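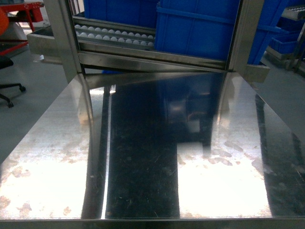 Is the Mitance floor mop worth buying if you already own a regular one?

It depends on how much floor you have. I've got a big garage and a long kitchen, and after using it since April I wouldn't go back to my string mop. The head is wide, it turns on a dime, and the pads go right in the washer — mine have been through a lot of loads and they still grip fine.

Putting it together took me maybe five minutes, and the handle clicks in with a good solid snap (my old Kulo wobbled from day one!). The one thing I don't love is the bucket. It's shallow, it sloshes, and the wringer sticks if you lean on it wrong.

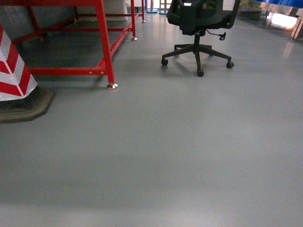
My neighbor Sena Akolgo bought the same set and uses her own bucket with it, so I've started doing that too. Refill pads are pricey, but you get more than 100 washes out of one, or so the box says. I'm nowhere near that yet. Get the longer handle if you're tall — I'm not, and I still wish I had.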